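# Nisten two-finger gripper kit

A parallel-linkage gripper for small hobby arms, sold as a bag of parts you put together on your own bench. We designed it in the Skirketti shared workshop and have been building and rebuilding it there ever since. If you already have an arm that can carry a bit of weight at the wrist, this gives it a proper pair of fingers – and it's a really fun evening of building!

## What's in the bag

- Black linkage arms, inner and outer, left and right
- One pair of fingers with squared tips
- Round wrist plate
- Pivot screws and spacers, with a few extra because they roll under things
- One servo and its horn
- Printed build sheet (large type, so you can prop it up behind the work)

You'll need a small screwdriver, thread lock and a servo tester or any board that can hold a servo at center.

## Specs

| | |
|---|---|
| Weight, assembled | 344 g |
| Finger opening, maximum | 60 mm |
| Build time | roughly 3 hours |
| Wrist plate | Lemeo pattern; Balogun adapter sold separately |
| Camera bracket | included, fits above the wrist plate |

## Building it

Start with the servo. Center it before the horn goes on, then leave it powered while you fit the first link. Skip this and the fingers will meet off to one side, and you'll be taking half of it apart again (I've done it twice).

Fit the inner links first, then the outer ones. Tighten each pivot until the play is gone, then back the screw off a hair. The arms should swing under their own weight. One tiny drop of thread lock per screw is plenty – keep it out of the joint itself.

The fingers should nearly touch when closed. If one sits higher than the other, swap the spacers on that side before you start bending anything.

## Setting up the wrist camera

The bracket holds a small camera looking out past the fingertips, and this is my favorite part of the kit. You get the tips and the work in one view, so you can line up on a thing by eye or let your code do it. Tilt the camera until the fingers come up from the bottom middle and the pivots are still showing.

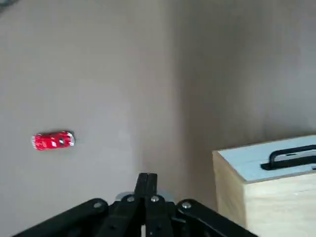

For first tests, pick a plain matte surface and something small with a strong color, and give it plenty of space. Color thresholding is quick to get going that way, and you can tell at a glance whether your offsets are right. Come in slowly from above, stop short, check the view, then close. Once that works, add some bigger stuff nearby and make the arm plan its way past it.

## Versions

The current kit is version 3. It has longer outer links than version 2, and the old fingers still fit. Link files for both are in the Nisten download folder, so if you snap one you can print another.

Kits ship in batches. The March batch is open for orders now, and serial numbers start at 1,835.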